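Session 2: wrist cameras and the knitted hand

Handout for the arms and grippers option, updated September 23, 2024

Right, so last time we got as far as the two-finger gripper and why everyone loves it (cheap, strong, hard to confuse). Today I want to set it against a proper fingered hand, driven by somebody in a headset, and mostly I want to talk about what the wrist camera gets to see. Have a look at these two before you read on.

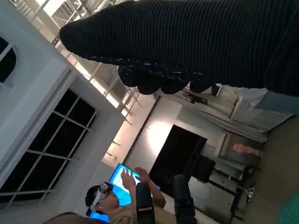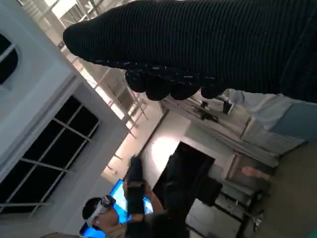 Fig. 1 and 2. Wrist camera views, with the ribbed black hand across the upper part and a person in a white VR headset lower down.

First thing, the tilt. The camera rides on the arm, so when the wrist rolls, the whole room rolls with it. People always want to rotate the pictures upright before doing anything else. Please don't! Keep the raw view and store the wrist angle next to it, then you can turn things round later if you must.

Second, look how much of the view the hand takes up. I used to grumble about this with the Mavberg mount, and then I tried the Kinar bracket, which sits 60 mm further back, and found I missed seeing the knuckles. You do want the fingers in there when you're grasping. You just don't want them hiding the thing you're grasping, and a bulky hand in a fabric cover hides a lot more than two thin jaws do.

Third, light. Both views have a very bright ceiling and very dark window panes, and auto exposure will chase one or the other as the arm swings. Lock it. On the Clelunex controller that's under camera settings, and set the shutter to 100 while you're in there or you'll get banding from the lamps.

For the exercise, run the cup task with each gripper and write down lost views as well as drops. My April run gave nearly 4000 stills, far too many to go through by hand, so save fewer than I did. Ní Bhriain's chapter on camera placement is the reading, and you can skip the maths at the end of it.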